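# Kolline wrist-camera gripper kit, after a month of training runs

I'd been putting off this review until we had a proper result to judge it by, and in July 2022 we finally got one. 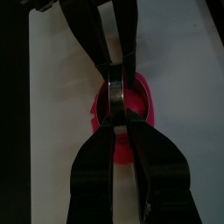
The idea we were testing came from Wen-hsiung Tsang, who wondered whether a grasping policy could learn from the wrist view alone, with no overhead camera at all. We gave it 800 demonstrations, all small tabletop things, and then held back 80 grasps it had never met. It managed 287 tries out of 400 in the first round (five goes at each), and I'll admit I'd expected a good deal worse!

Now, the kit itself. Kolline have put the camera close in, so the fingers fill a lot of the view, and I grumbled over that for days. Then we tried masking the fingers out before training and the score dropped, so I've stopped grumbling. My guess is that the policy uses the fingertips to judge how near it is, though we haven't tested that properly.

Calibration is lovely and quick. The manual is dreadful, I'm afraid, and I ended up leaning on the notes the Homulcombe group kindly passed along. Pale things on a pale table still gave us the most trouble, and the second round, with 3,000 demonstrations, is running as I write.

Four stars from me, and I'd buy the kit again, though I'd ask for a longer cable.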